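Vosen Owners' Register — members' list
Posted in May by the Register Secretary
Reading time: 4 minutes

Subject: Re: Cooling fan relay and the revised service interval

Dear members,

The Register has received a number of replies to the message quoted at the foot of this one. The technical panel has now considered the matter, and its advice is set out below. It applies to the Vosen Daltosar coupé in all model years and to the later saloon where the same engine is fitted. Owners of the diesel saloon need take no action.

The panel's first finding is that the relay in the original fuse box is adequate when new but deteriorates with age. The contacts become pitted, resistance rises, and the fan then runs slowly or fails to start in traffic. The temperature gauge gives little warning of this. It is damped so heavily that the needle will sit at the midpoint until the coolant is well above its normal range, and a driver who relies upon it alone may learn of the fault too late to prevent damage to the head gasket.

Members are therefore advised to replace the relay at the next service, whatever its apparent condition. The replacement should be of the sealed type. Open relays of the older pattern are still offered by general suppliers at a lower price and will fit the socket, but the panel cannot recommend them. Esfahani, who supply the Register's parts scheme, hold the sealed relay in stock and will send it by post on receipt of a membership number. Orders should state whether the car has air conditioning, as the two relays differ in their pin arrangement and are not interchangeable.

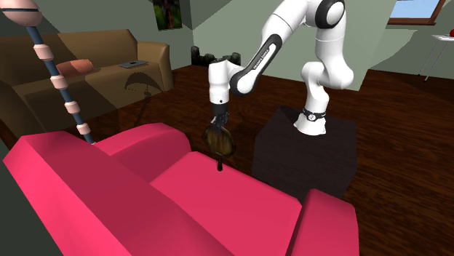 The second matter is the earth strap between the inner wing and the gearbox casing. Several correspondents reported that a new relay brought no improvement, and in each of those cases the strap was found to be corroded beneath its terminal. The strap should be removed, both faces cleaned to bright metal, and the bolt refitted with a smear of petroleum jelly. The battery must be disconnected before this work is begun. Members with a coded radio should make sure that they have the code to hand.

With regard to coolant, the panel sees no reason to depart from the maker's handbook. Different types of antifreeze should not be mixed. Where the history of a car is unknown, the system should be drained and flushed completely before refilling, and the bleed screw on the thermostat housing opened until a steady flow appears. The screw is brass, the housing is alloy, and threads are easily stripped — please use a short spanner and very little force.

The question of the service interval has proved less simple. The handbook allows two years between inspections of the cooling system for cars in ordinary use. Many members' cars now cover fewer than 1,000 miles in a year and stand idle for long periods, which is harder on hoses and seals than regular driving. The panel recommends an annual inspection for such cars, preferably in spring. Hoses that feel soft near the clips should be renewed in pairs.

A revised technical sheet, number 126, will be sent with the next bulletin. It replaces sheet 19, which should be discarded. Members who prefer not to undertake the work themselves may bring their cars to the workshop day at Clerutstead on Sunday, when the panel will have a test meter and a limited supply of relays. The gates open at 9 a.m. and all cars must be off the site by 5 p.m. Places on the ramp must be booked in advance by reply to this list.

Yours faithfully,
The Register Secretary
Vosen Owners' Register

> Dear Secretary,
>
> I should be grateful for the Register's guidance on the cooling fan of my Daltosar coupé. The fan works correctly when supplied directly from the battery, but on two occasions it has failed to start in slow traffic. The fuse is sound and the switch in the radiator has been renewed.
>
> My local garage proposes to fit a manual switch on the dashboard. I am reluctant to alter the car if a proper repair can be made. I should also like to know whether the two-year interval in the handbook still holds good for a car that is used only in the summer months.
>
> With thanks for your assistance,
> A member, coupé section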